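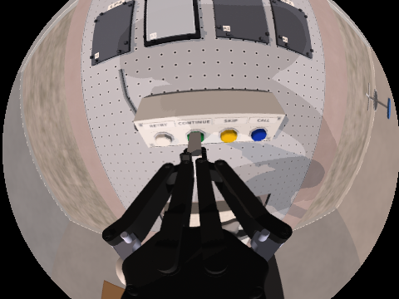

Kapitel 4
Bedienen und Rückmelden

Wer einen Taster drückt, erwartet eine Antwort. Ein Lämpchen leuchtet, ein Motor läuft an, ein Ton erklingt. Bleibt die Antwort aus, drückt man meist ein zweites Mal, oft fester. In der Papierfabrik Jernby löste dieses Verhalten über Jahre Störungen an der Wickelanlage aus: Der zweite Druck hob den ersten wieder auf, und die Rolle blieb stehen.

In Kapitel 3 haben Sie Schalter und Taster nach ihrem elektrischen Aufbau unterschieden. Nun geht es um die Menschen, die sie benutzen. Dazu gehören die Kraft, die ein Finger aufbringen muss, der Weg bis zum Druckpunkt und die Zeit bis zur Rückmeldung. Als Faustwert für dieses Kapitel gilt: Eine Rückmeldung nach 50 Millisekunden wird als sofort empfunden.

Abschnitt 4.1 behandelt Druckpunkt und Betätigungskraft. Abschnitt 4.2 befasst sich mit Farben und Beschriftung, Abschnitt 4.3 mit der Anordnung mehrerer Bedienelemente. Den Schluss bildet eine Fallstudie aus dem Stellwerk Gastthorpe, in dem beim Umbau 217 Taster ersetzt wurden. Die Schaltpläne dazu stehen im Anhang C.

Vorausgesetzt werden der Umgang mit dem Ohmschen Gesetz und das Lesen einfacher Stromlaufpläne.

Grundbegriffe
Betätigungskraft: die Kraft, bei der ein Taster schaltet, angegeben in Newton.
Prellen: mehrfaches kurzes Öffnen und Schließen eines Kontakts nach dem Drücken.
Nachlauf: der Weg, den der Stößel nach dem Schaltpunkt noch zurücklegt.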